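To: orna-users mailing list
From: Ye-ji Kwon, Orna Maintenance Group
Date: April 9, 2018
Subject: Re: [orna-users] Grasp planner returns no plan on transparent film

Dear colleague,

Thank you for the detailed report and for attaching the planner logs. The Maintenance Group has reviewed them, and our reply follows your text.

> We are running the two-hand pipeline from the current stable release. With
> cardboard and cloth the planner behaves as documented. With clear plastic
> bags it fails most of the time. The segmentation node reports a valid
> object, but the grasp stage exits with "no surface under contact set"
> before any motion is sent.

The message is accurate, although it is poorly worded. The segmentation node works from color only, and it finds the bag from the highlights and the edge lines. The grasp stage then asks the depth map for a surface under each planned fingertip. On clear film the depth map returns either nothing or the height of whatever lies beneath. When more than one fingertip in the set has no depth value, the whole set is rejected. Your log shows 1,046 rejected sets in a single session, and every one of them failed at this check.

> Is there a supported way to turn the check off? We tried raising
> depth_fill_radius to 60 but this made the placement worse near edges.

The check cannot be turned off in the stable branch, and we do not plan to allow it. It is the only step that prevents the planner from placing a finger over an open gap. A large fill radius causes the effect you describe, as the filter copies the height of the table across the edge and reports support where there is none. Please return depth_fill_radius to its default value of 6.

The supported route is the support_plane option, which was added by the Upadhyay group and is now in the testing branch. When it is set, the planner fits a plane to the rigid surface around the object and treats the film as lying on that plane. Contact is then confirmed from motor current and not from depth. Fingers that fall outside the fitted plane are marked as passive. They follow the hand but are not counted in the contact set.

> Our second question concerns the other hand. It stops short of the object
> and waits, and the sequence times out.

This is the intended behavior of the hold-then-pinch sequence. The first hand must report stable contact before the second is released from its waiting pose. If contact is never confirmed, the second hand remains where it is until the timer expires. We expect that this problem will go away once the first is corrected.
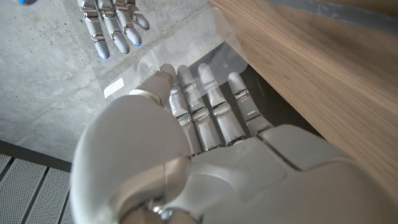

Thin film also gives a very weak current signal, and the default contact threshold was tuned on stiffer goods. We recommend lowering contact_current_min in small steps and recording the joint currents with the Mitutix log viewer at each step. If the threshold is too low, the thumb will report contact during free motion – the viewer marks such events in the timeline, and they are easy to find.

Two limits of the testing branch should be noted. The plane fit assumes one flat surface, so a step between two materials must be masked by hand in the workspace file. In addition, printed labels do return depth, and the planner tends to favor them as contact points. The flag ignore_small_patches reduces this tendency but does not remove it.

> Will this be part of the next stable release?

The option is scheduled for the July release, subject to the results from the Trokdale test site. Reports from other sites are welcome and should be sent to this list with the workspace file attached. Please state the branch and the build number in the first line.

Ye-ji Kwon
for the Orna Maintenance Group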